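The Tidy Room Challenge

There's a kettle in the corner of the Farnesmont robotics club that has seen more late evenings than I have, and by the time I turned up for my visit in June it was already on its third boil. I'd been invited by Patricio Barroso, who runs the club's student project and who talks about laundry the way other people talk about football. He handed me a mug, pointed me at a stool and told me to keep my bag off the floor.

The project is called Triseck, and the aim sounds so modest that I laughed when he first told me on the phone. The students want a two-armed robot to tidy clothes in a living room. Pick a top up, carry it, hang it on a stand or lay it on the sofa. My own teenagers can't manage that (sorry, both of you), but the club has entered it for the Lennox Cup, so there are rules, a stopwatch and a surprisingly fierce points table.

Cloth is a pig of a thing to work with, as I learned within minutes. A box stays the same shape when you lift it. A shirt has a new shape every time you touch it, and half of it is usually hiding behind the other half. The students have logged 1,427 practice goes so far, and they've given names to the ways it goes wrong. A 'jellyfish' is when the whole thing bunches up in the middle. A 'flag' is when only one corner gets held. I've started using both at home.

The practice room is done up with a pale sofa, a couple of cushions and a black coat stand, and I spent most of my visit watching the arms go about their work there.

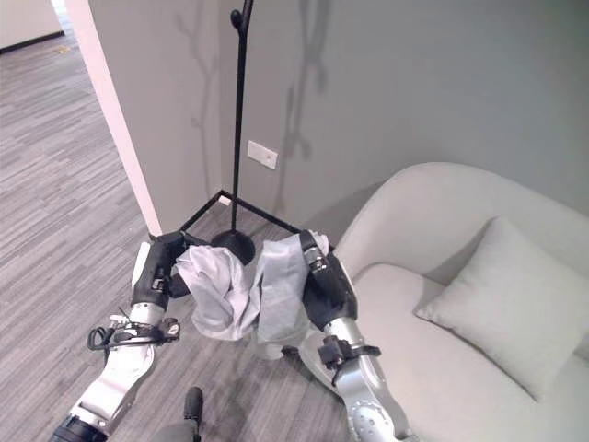
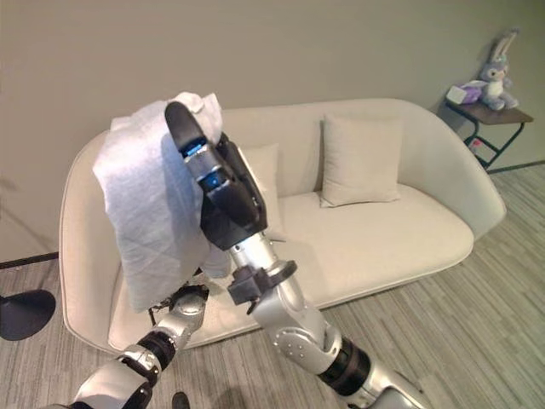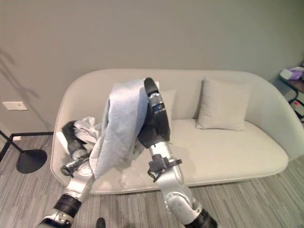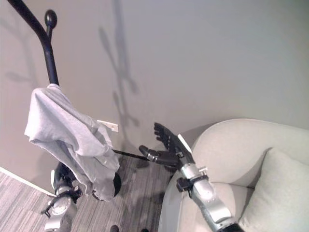 Garments and grippers, between the coat stand and the sofa.

Two people, two arms each

I'd assumed the coding would be the hard bit, and for some of the group it is. But a good deal of the arguing I overheard was over where to take hold. One camp wants both hands on the shoulders from the start. The other says grab whatever's nearest, lift it, have a look and sort it out in the air – which is how I do it, so I kept quiet and felt smug.

They settle these things by trying them. Each idea gets 121 goes before anyone is allowed to declare it rubbish, a rule Patricio brought in after a row over sleeves that apparently went on for most of a term. The shoulders camp is ahead at the moment, but only on the coat stand. On the sofa the grab-and-look lot are winning, and they won't let you forget it!

Money is the other thing that comes up over tea. The club gets £2,137 a year from Urow, a local engineering firm, and a painful £339 of the last lot went on replacement cables. The rest goes on travel, spare parts and (I saw the receipt) a truly heroic number of biscuits.

I did ask when I could have one in my own house. Patricio pulled a face and said to ask him again after the Cup, where all they need is a clean run of three garments inside the time limit. They've managed it twice in practice, both times when he was out of the room. He's thinking of waiting in the car park on the day.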